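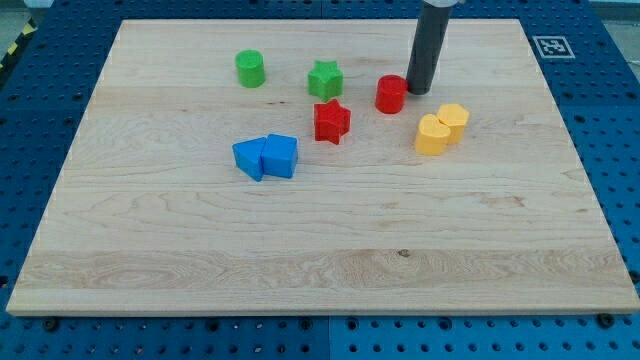 According to one reviewer of an earlier draft, a pushing policy trained on colored blocks learns the colors and little else, and the reported success rates should be read with that in mind. We took the remark as a testable claim and added the experiment in this section.

4.3 Color and shape references

Figure 3. Tabletop setup used in the reference test. Eight blocks in four colors lie on a wooden board, and a single rod-shaped finger does the pushing.

In the board layout of Figure 3, green and red each appear on both a cylinder and a star, so a command such as "push the star to the yellow heart" has two possible targets. The word "red" alone does not settle the matter either. We wrote 1,000 commands for the test and sorted them by what they require. Of these, 615 can be solved only by using color and shape together. Another 344 name a block that is unique by shape, such as the heart or the hexagon. The remaining commands refer to position only and are left out of Table 2.

We compared the Istley policy with the Getska baseline. Both were trained on the same demonstrations and neither was tuned on the test commands. A trial counts as correct if the first block moved is the one named, even when the push later misses its goal. Wrong first contacts were labeled by hand as color errors, shape errors or both.

Istley made fewer shape errors than Getska on the combined commands. On the commands with a unique shape the two were close, and we do not claim a difference. Most of Istley's remaining errors came from 11 layouts in which the two stars were near each other. In those layouts the finger often went to the nearer star, whichever color was named. Section 4.4 repeats the test with the colors of the stars swapped.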